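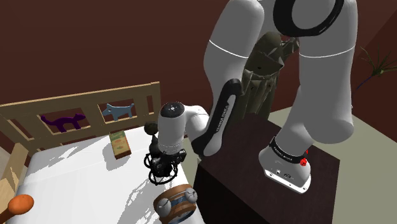 4.2 Effect of door mounting on woofer response

The bench results in Section 4.1 were taken with each driver fixed to a flat baffle. A car door is a much worse place to put a loudspeaker. The outer skin is thin, the inner skin has large openings for the window motor and the lock rods, and the two air spaces leak into each other. We therefore repeated the sweeps with the same drivers fitted to doors taken from scrapped saloons, supplied by a dismantler at Itley.

Fourteen doors were measured, but two had bent inner skins and were left out of the averages. The drivers were the Skuklow 165 mm woofer and the Miah woofer of the same nominal size. Both were bought over the counter and run in overnight at low level before testing. Each was held by its four supplied screws, first straight to the metal and then on an 18 mm birch spacer ring with a foam gasket. The trim panel was refitted for every sweep. Leaving it off raised the level above 1 kHz and made the results look better than a driver would ever hear.

The microphone stood at the position of the driver's head, taken from the seat rail with the seat halfway back. Sweeps ran from 20 Hz to 3,000 Hz, the upper limit being set by the passive crossover supplied with both component sets. Levels were matched at 400 Hz, where neither the mounting nor the door treatment had any effect that we could measure.

Figure 6 gives the averaged response for the three conditions: bare door, spacer ring only, and spacer ring with the access holes sealed. With the woofer screwed straight to the metal, output below 100 Hz fell away early in every door. The likely cause is air passing round the edge of the basket and through the openings in the inner skin, so that the rear wave cancels part of the front wave. Fitting the ring and gasket recovered 2.5 dB at 80 Hz for the Skuklow and 1.9 dB for the Miah. Closing the access holes with aluminium sheet and butyl tape added a further 3 dB for both. The order of the two steps matters. Sealing the holes while leaving the driver on bare metal gave less than 1 dB, as the leak at the basket was still there.

Figure 6. Averaged in-car response of the Skuklow woofer, 20 Hz to 3,000 Hz, one-third octave smoothing. Dotted line: bare door. Dashed line: spacer ring and gasket. Solid line: ring, gasket and sealed inner skin.

A narrow peak at 1,164 Hz appears in the bare-door curve and is absent from the other two. It was traced to the plastic speaker grille, which rested against the woofer surround in several of the doors. The extra depth needed for the ring meant trimming the back of the grille, and this removed the contact. The peak should not be read as a property of the driver.

Damping sheet on the outer skin was tested separately. It made little difference to the averaged level but shortened the decay between 150 and 300 Hz, where the bare panel could be heard to ring after a drum note. Covering a quarter of the skin gave most of the gain. Full coverage added weight to the door and changed the decay only slightly. Pramanik and Furukawa, listening separately and without knowing which door was playing, both preferred the part-covered door to the bare one, and neither could reliably tell part from full coverage.

Two limits should be kept in mind. The doors came from three body styles only, all of them saloons, and the rear door of an estate or a van may behave differently. The measurements were also made with the doors hung on a test shell at our Skallitdale workshop, with the windows up and no carpet in the rear. Cabin gain in a complete car would lift the lowest octave in all three conditions, though the differences between them should remain much the same.

4.3 Tweeter position and angle

Tweeters were tried in three places: the sail panel at the front of the window, the top of the dash, and the upper door trim.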